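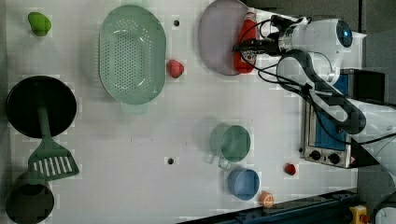
3.2 Materials and Household Sample

Families were recruited through the Trellano and Panyasiri branch libraries during February. Of the 400 households invited, 369 returned the first questionnaire, and 291 completed both the questionnaire and the four-week play diary. The analysis below is limited to the second group. Households with more than one child in the age range were asked to keep the diary for the youngest child only.

Parents recorded each episode of pretend cooking, its length, who took part, and which objects were used. Objects were coded as food, serving ware, or preparation ware. Play versions of the kinds of items in each class, among them a green colander, a pale lavender plate, and a small red toy resembling a strawberry, appear in Figure 2. Real kitchen items borrowed for play were given the same codes and marked with a separate flag.

Figure 2. Toy kitchen items on a white tabletop.

Diary entries that named an object only as "stuff" or "dishes" were left uncoded. Where a parent listed several objects in one episode, each was entered once, in the order written. Episodes shared with an older sibling were reported in 201 households and are treated separately in Section 4, as they tended to last longer and to include more talk about meals eaten at home.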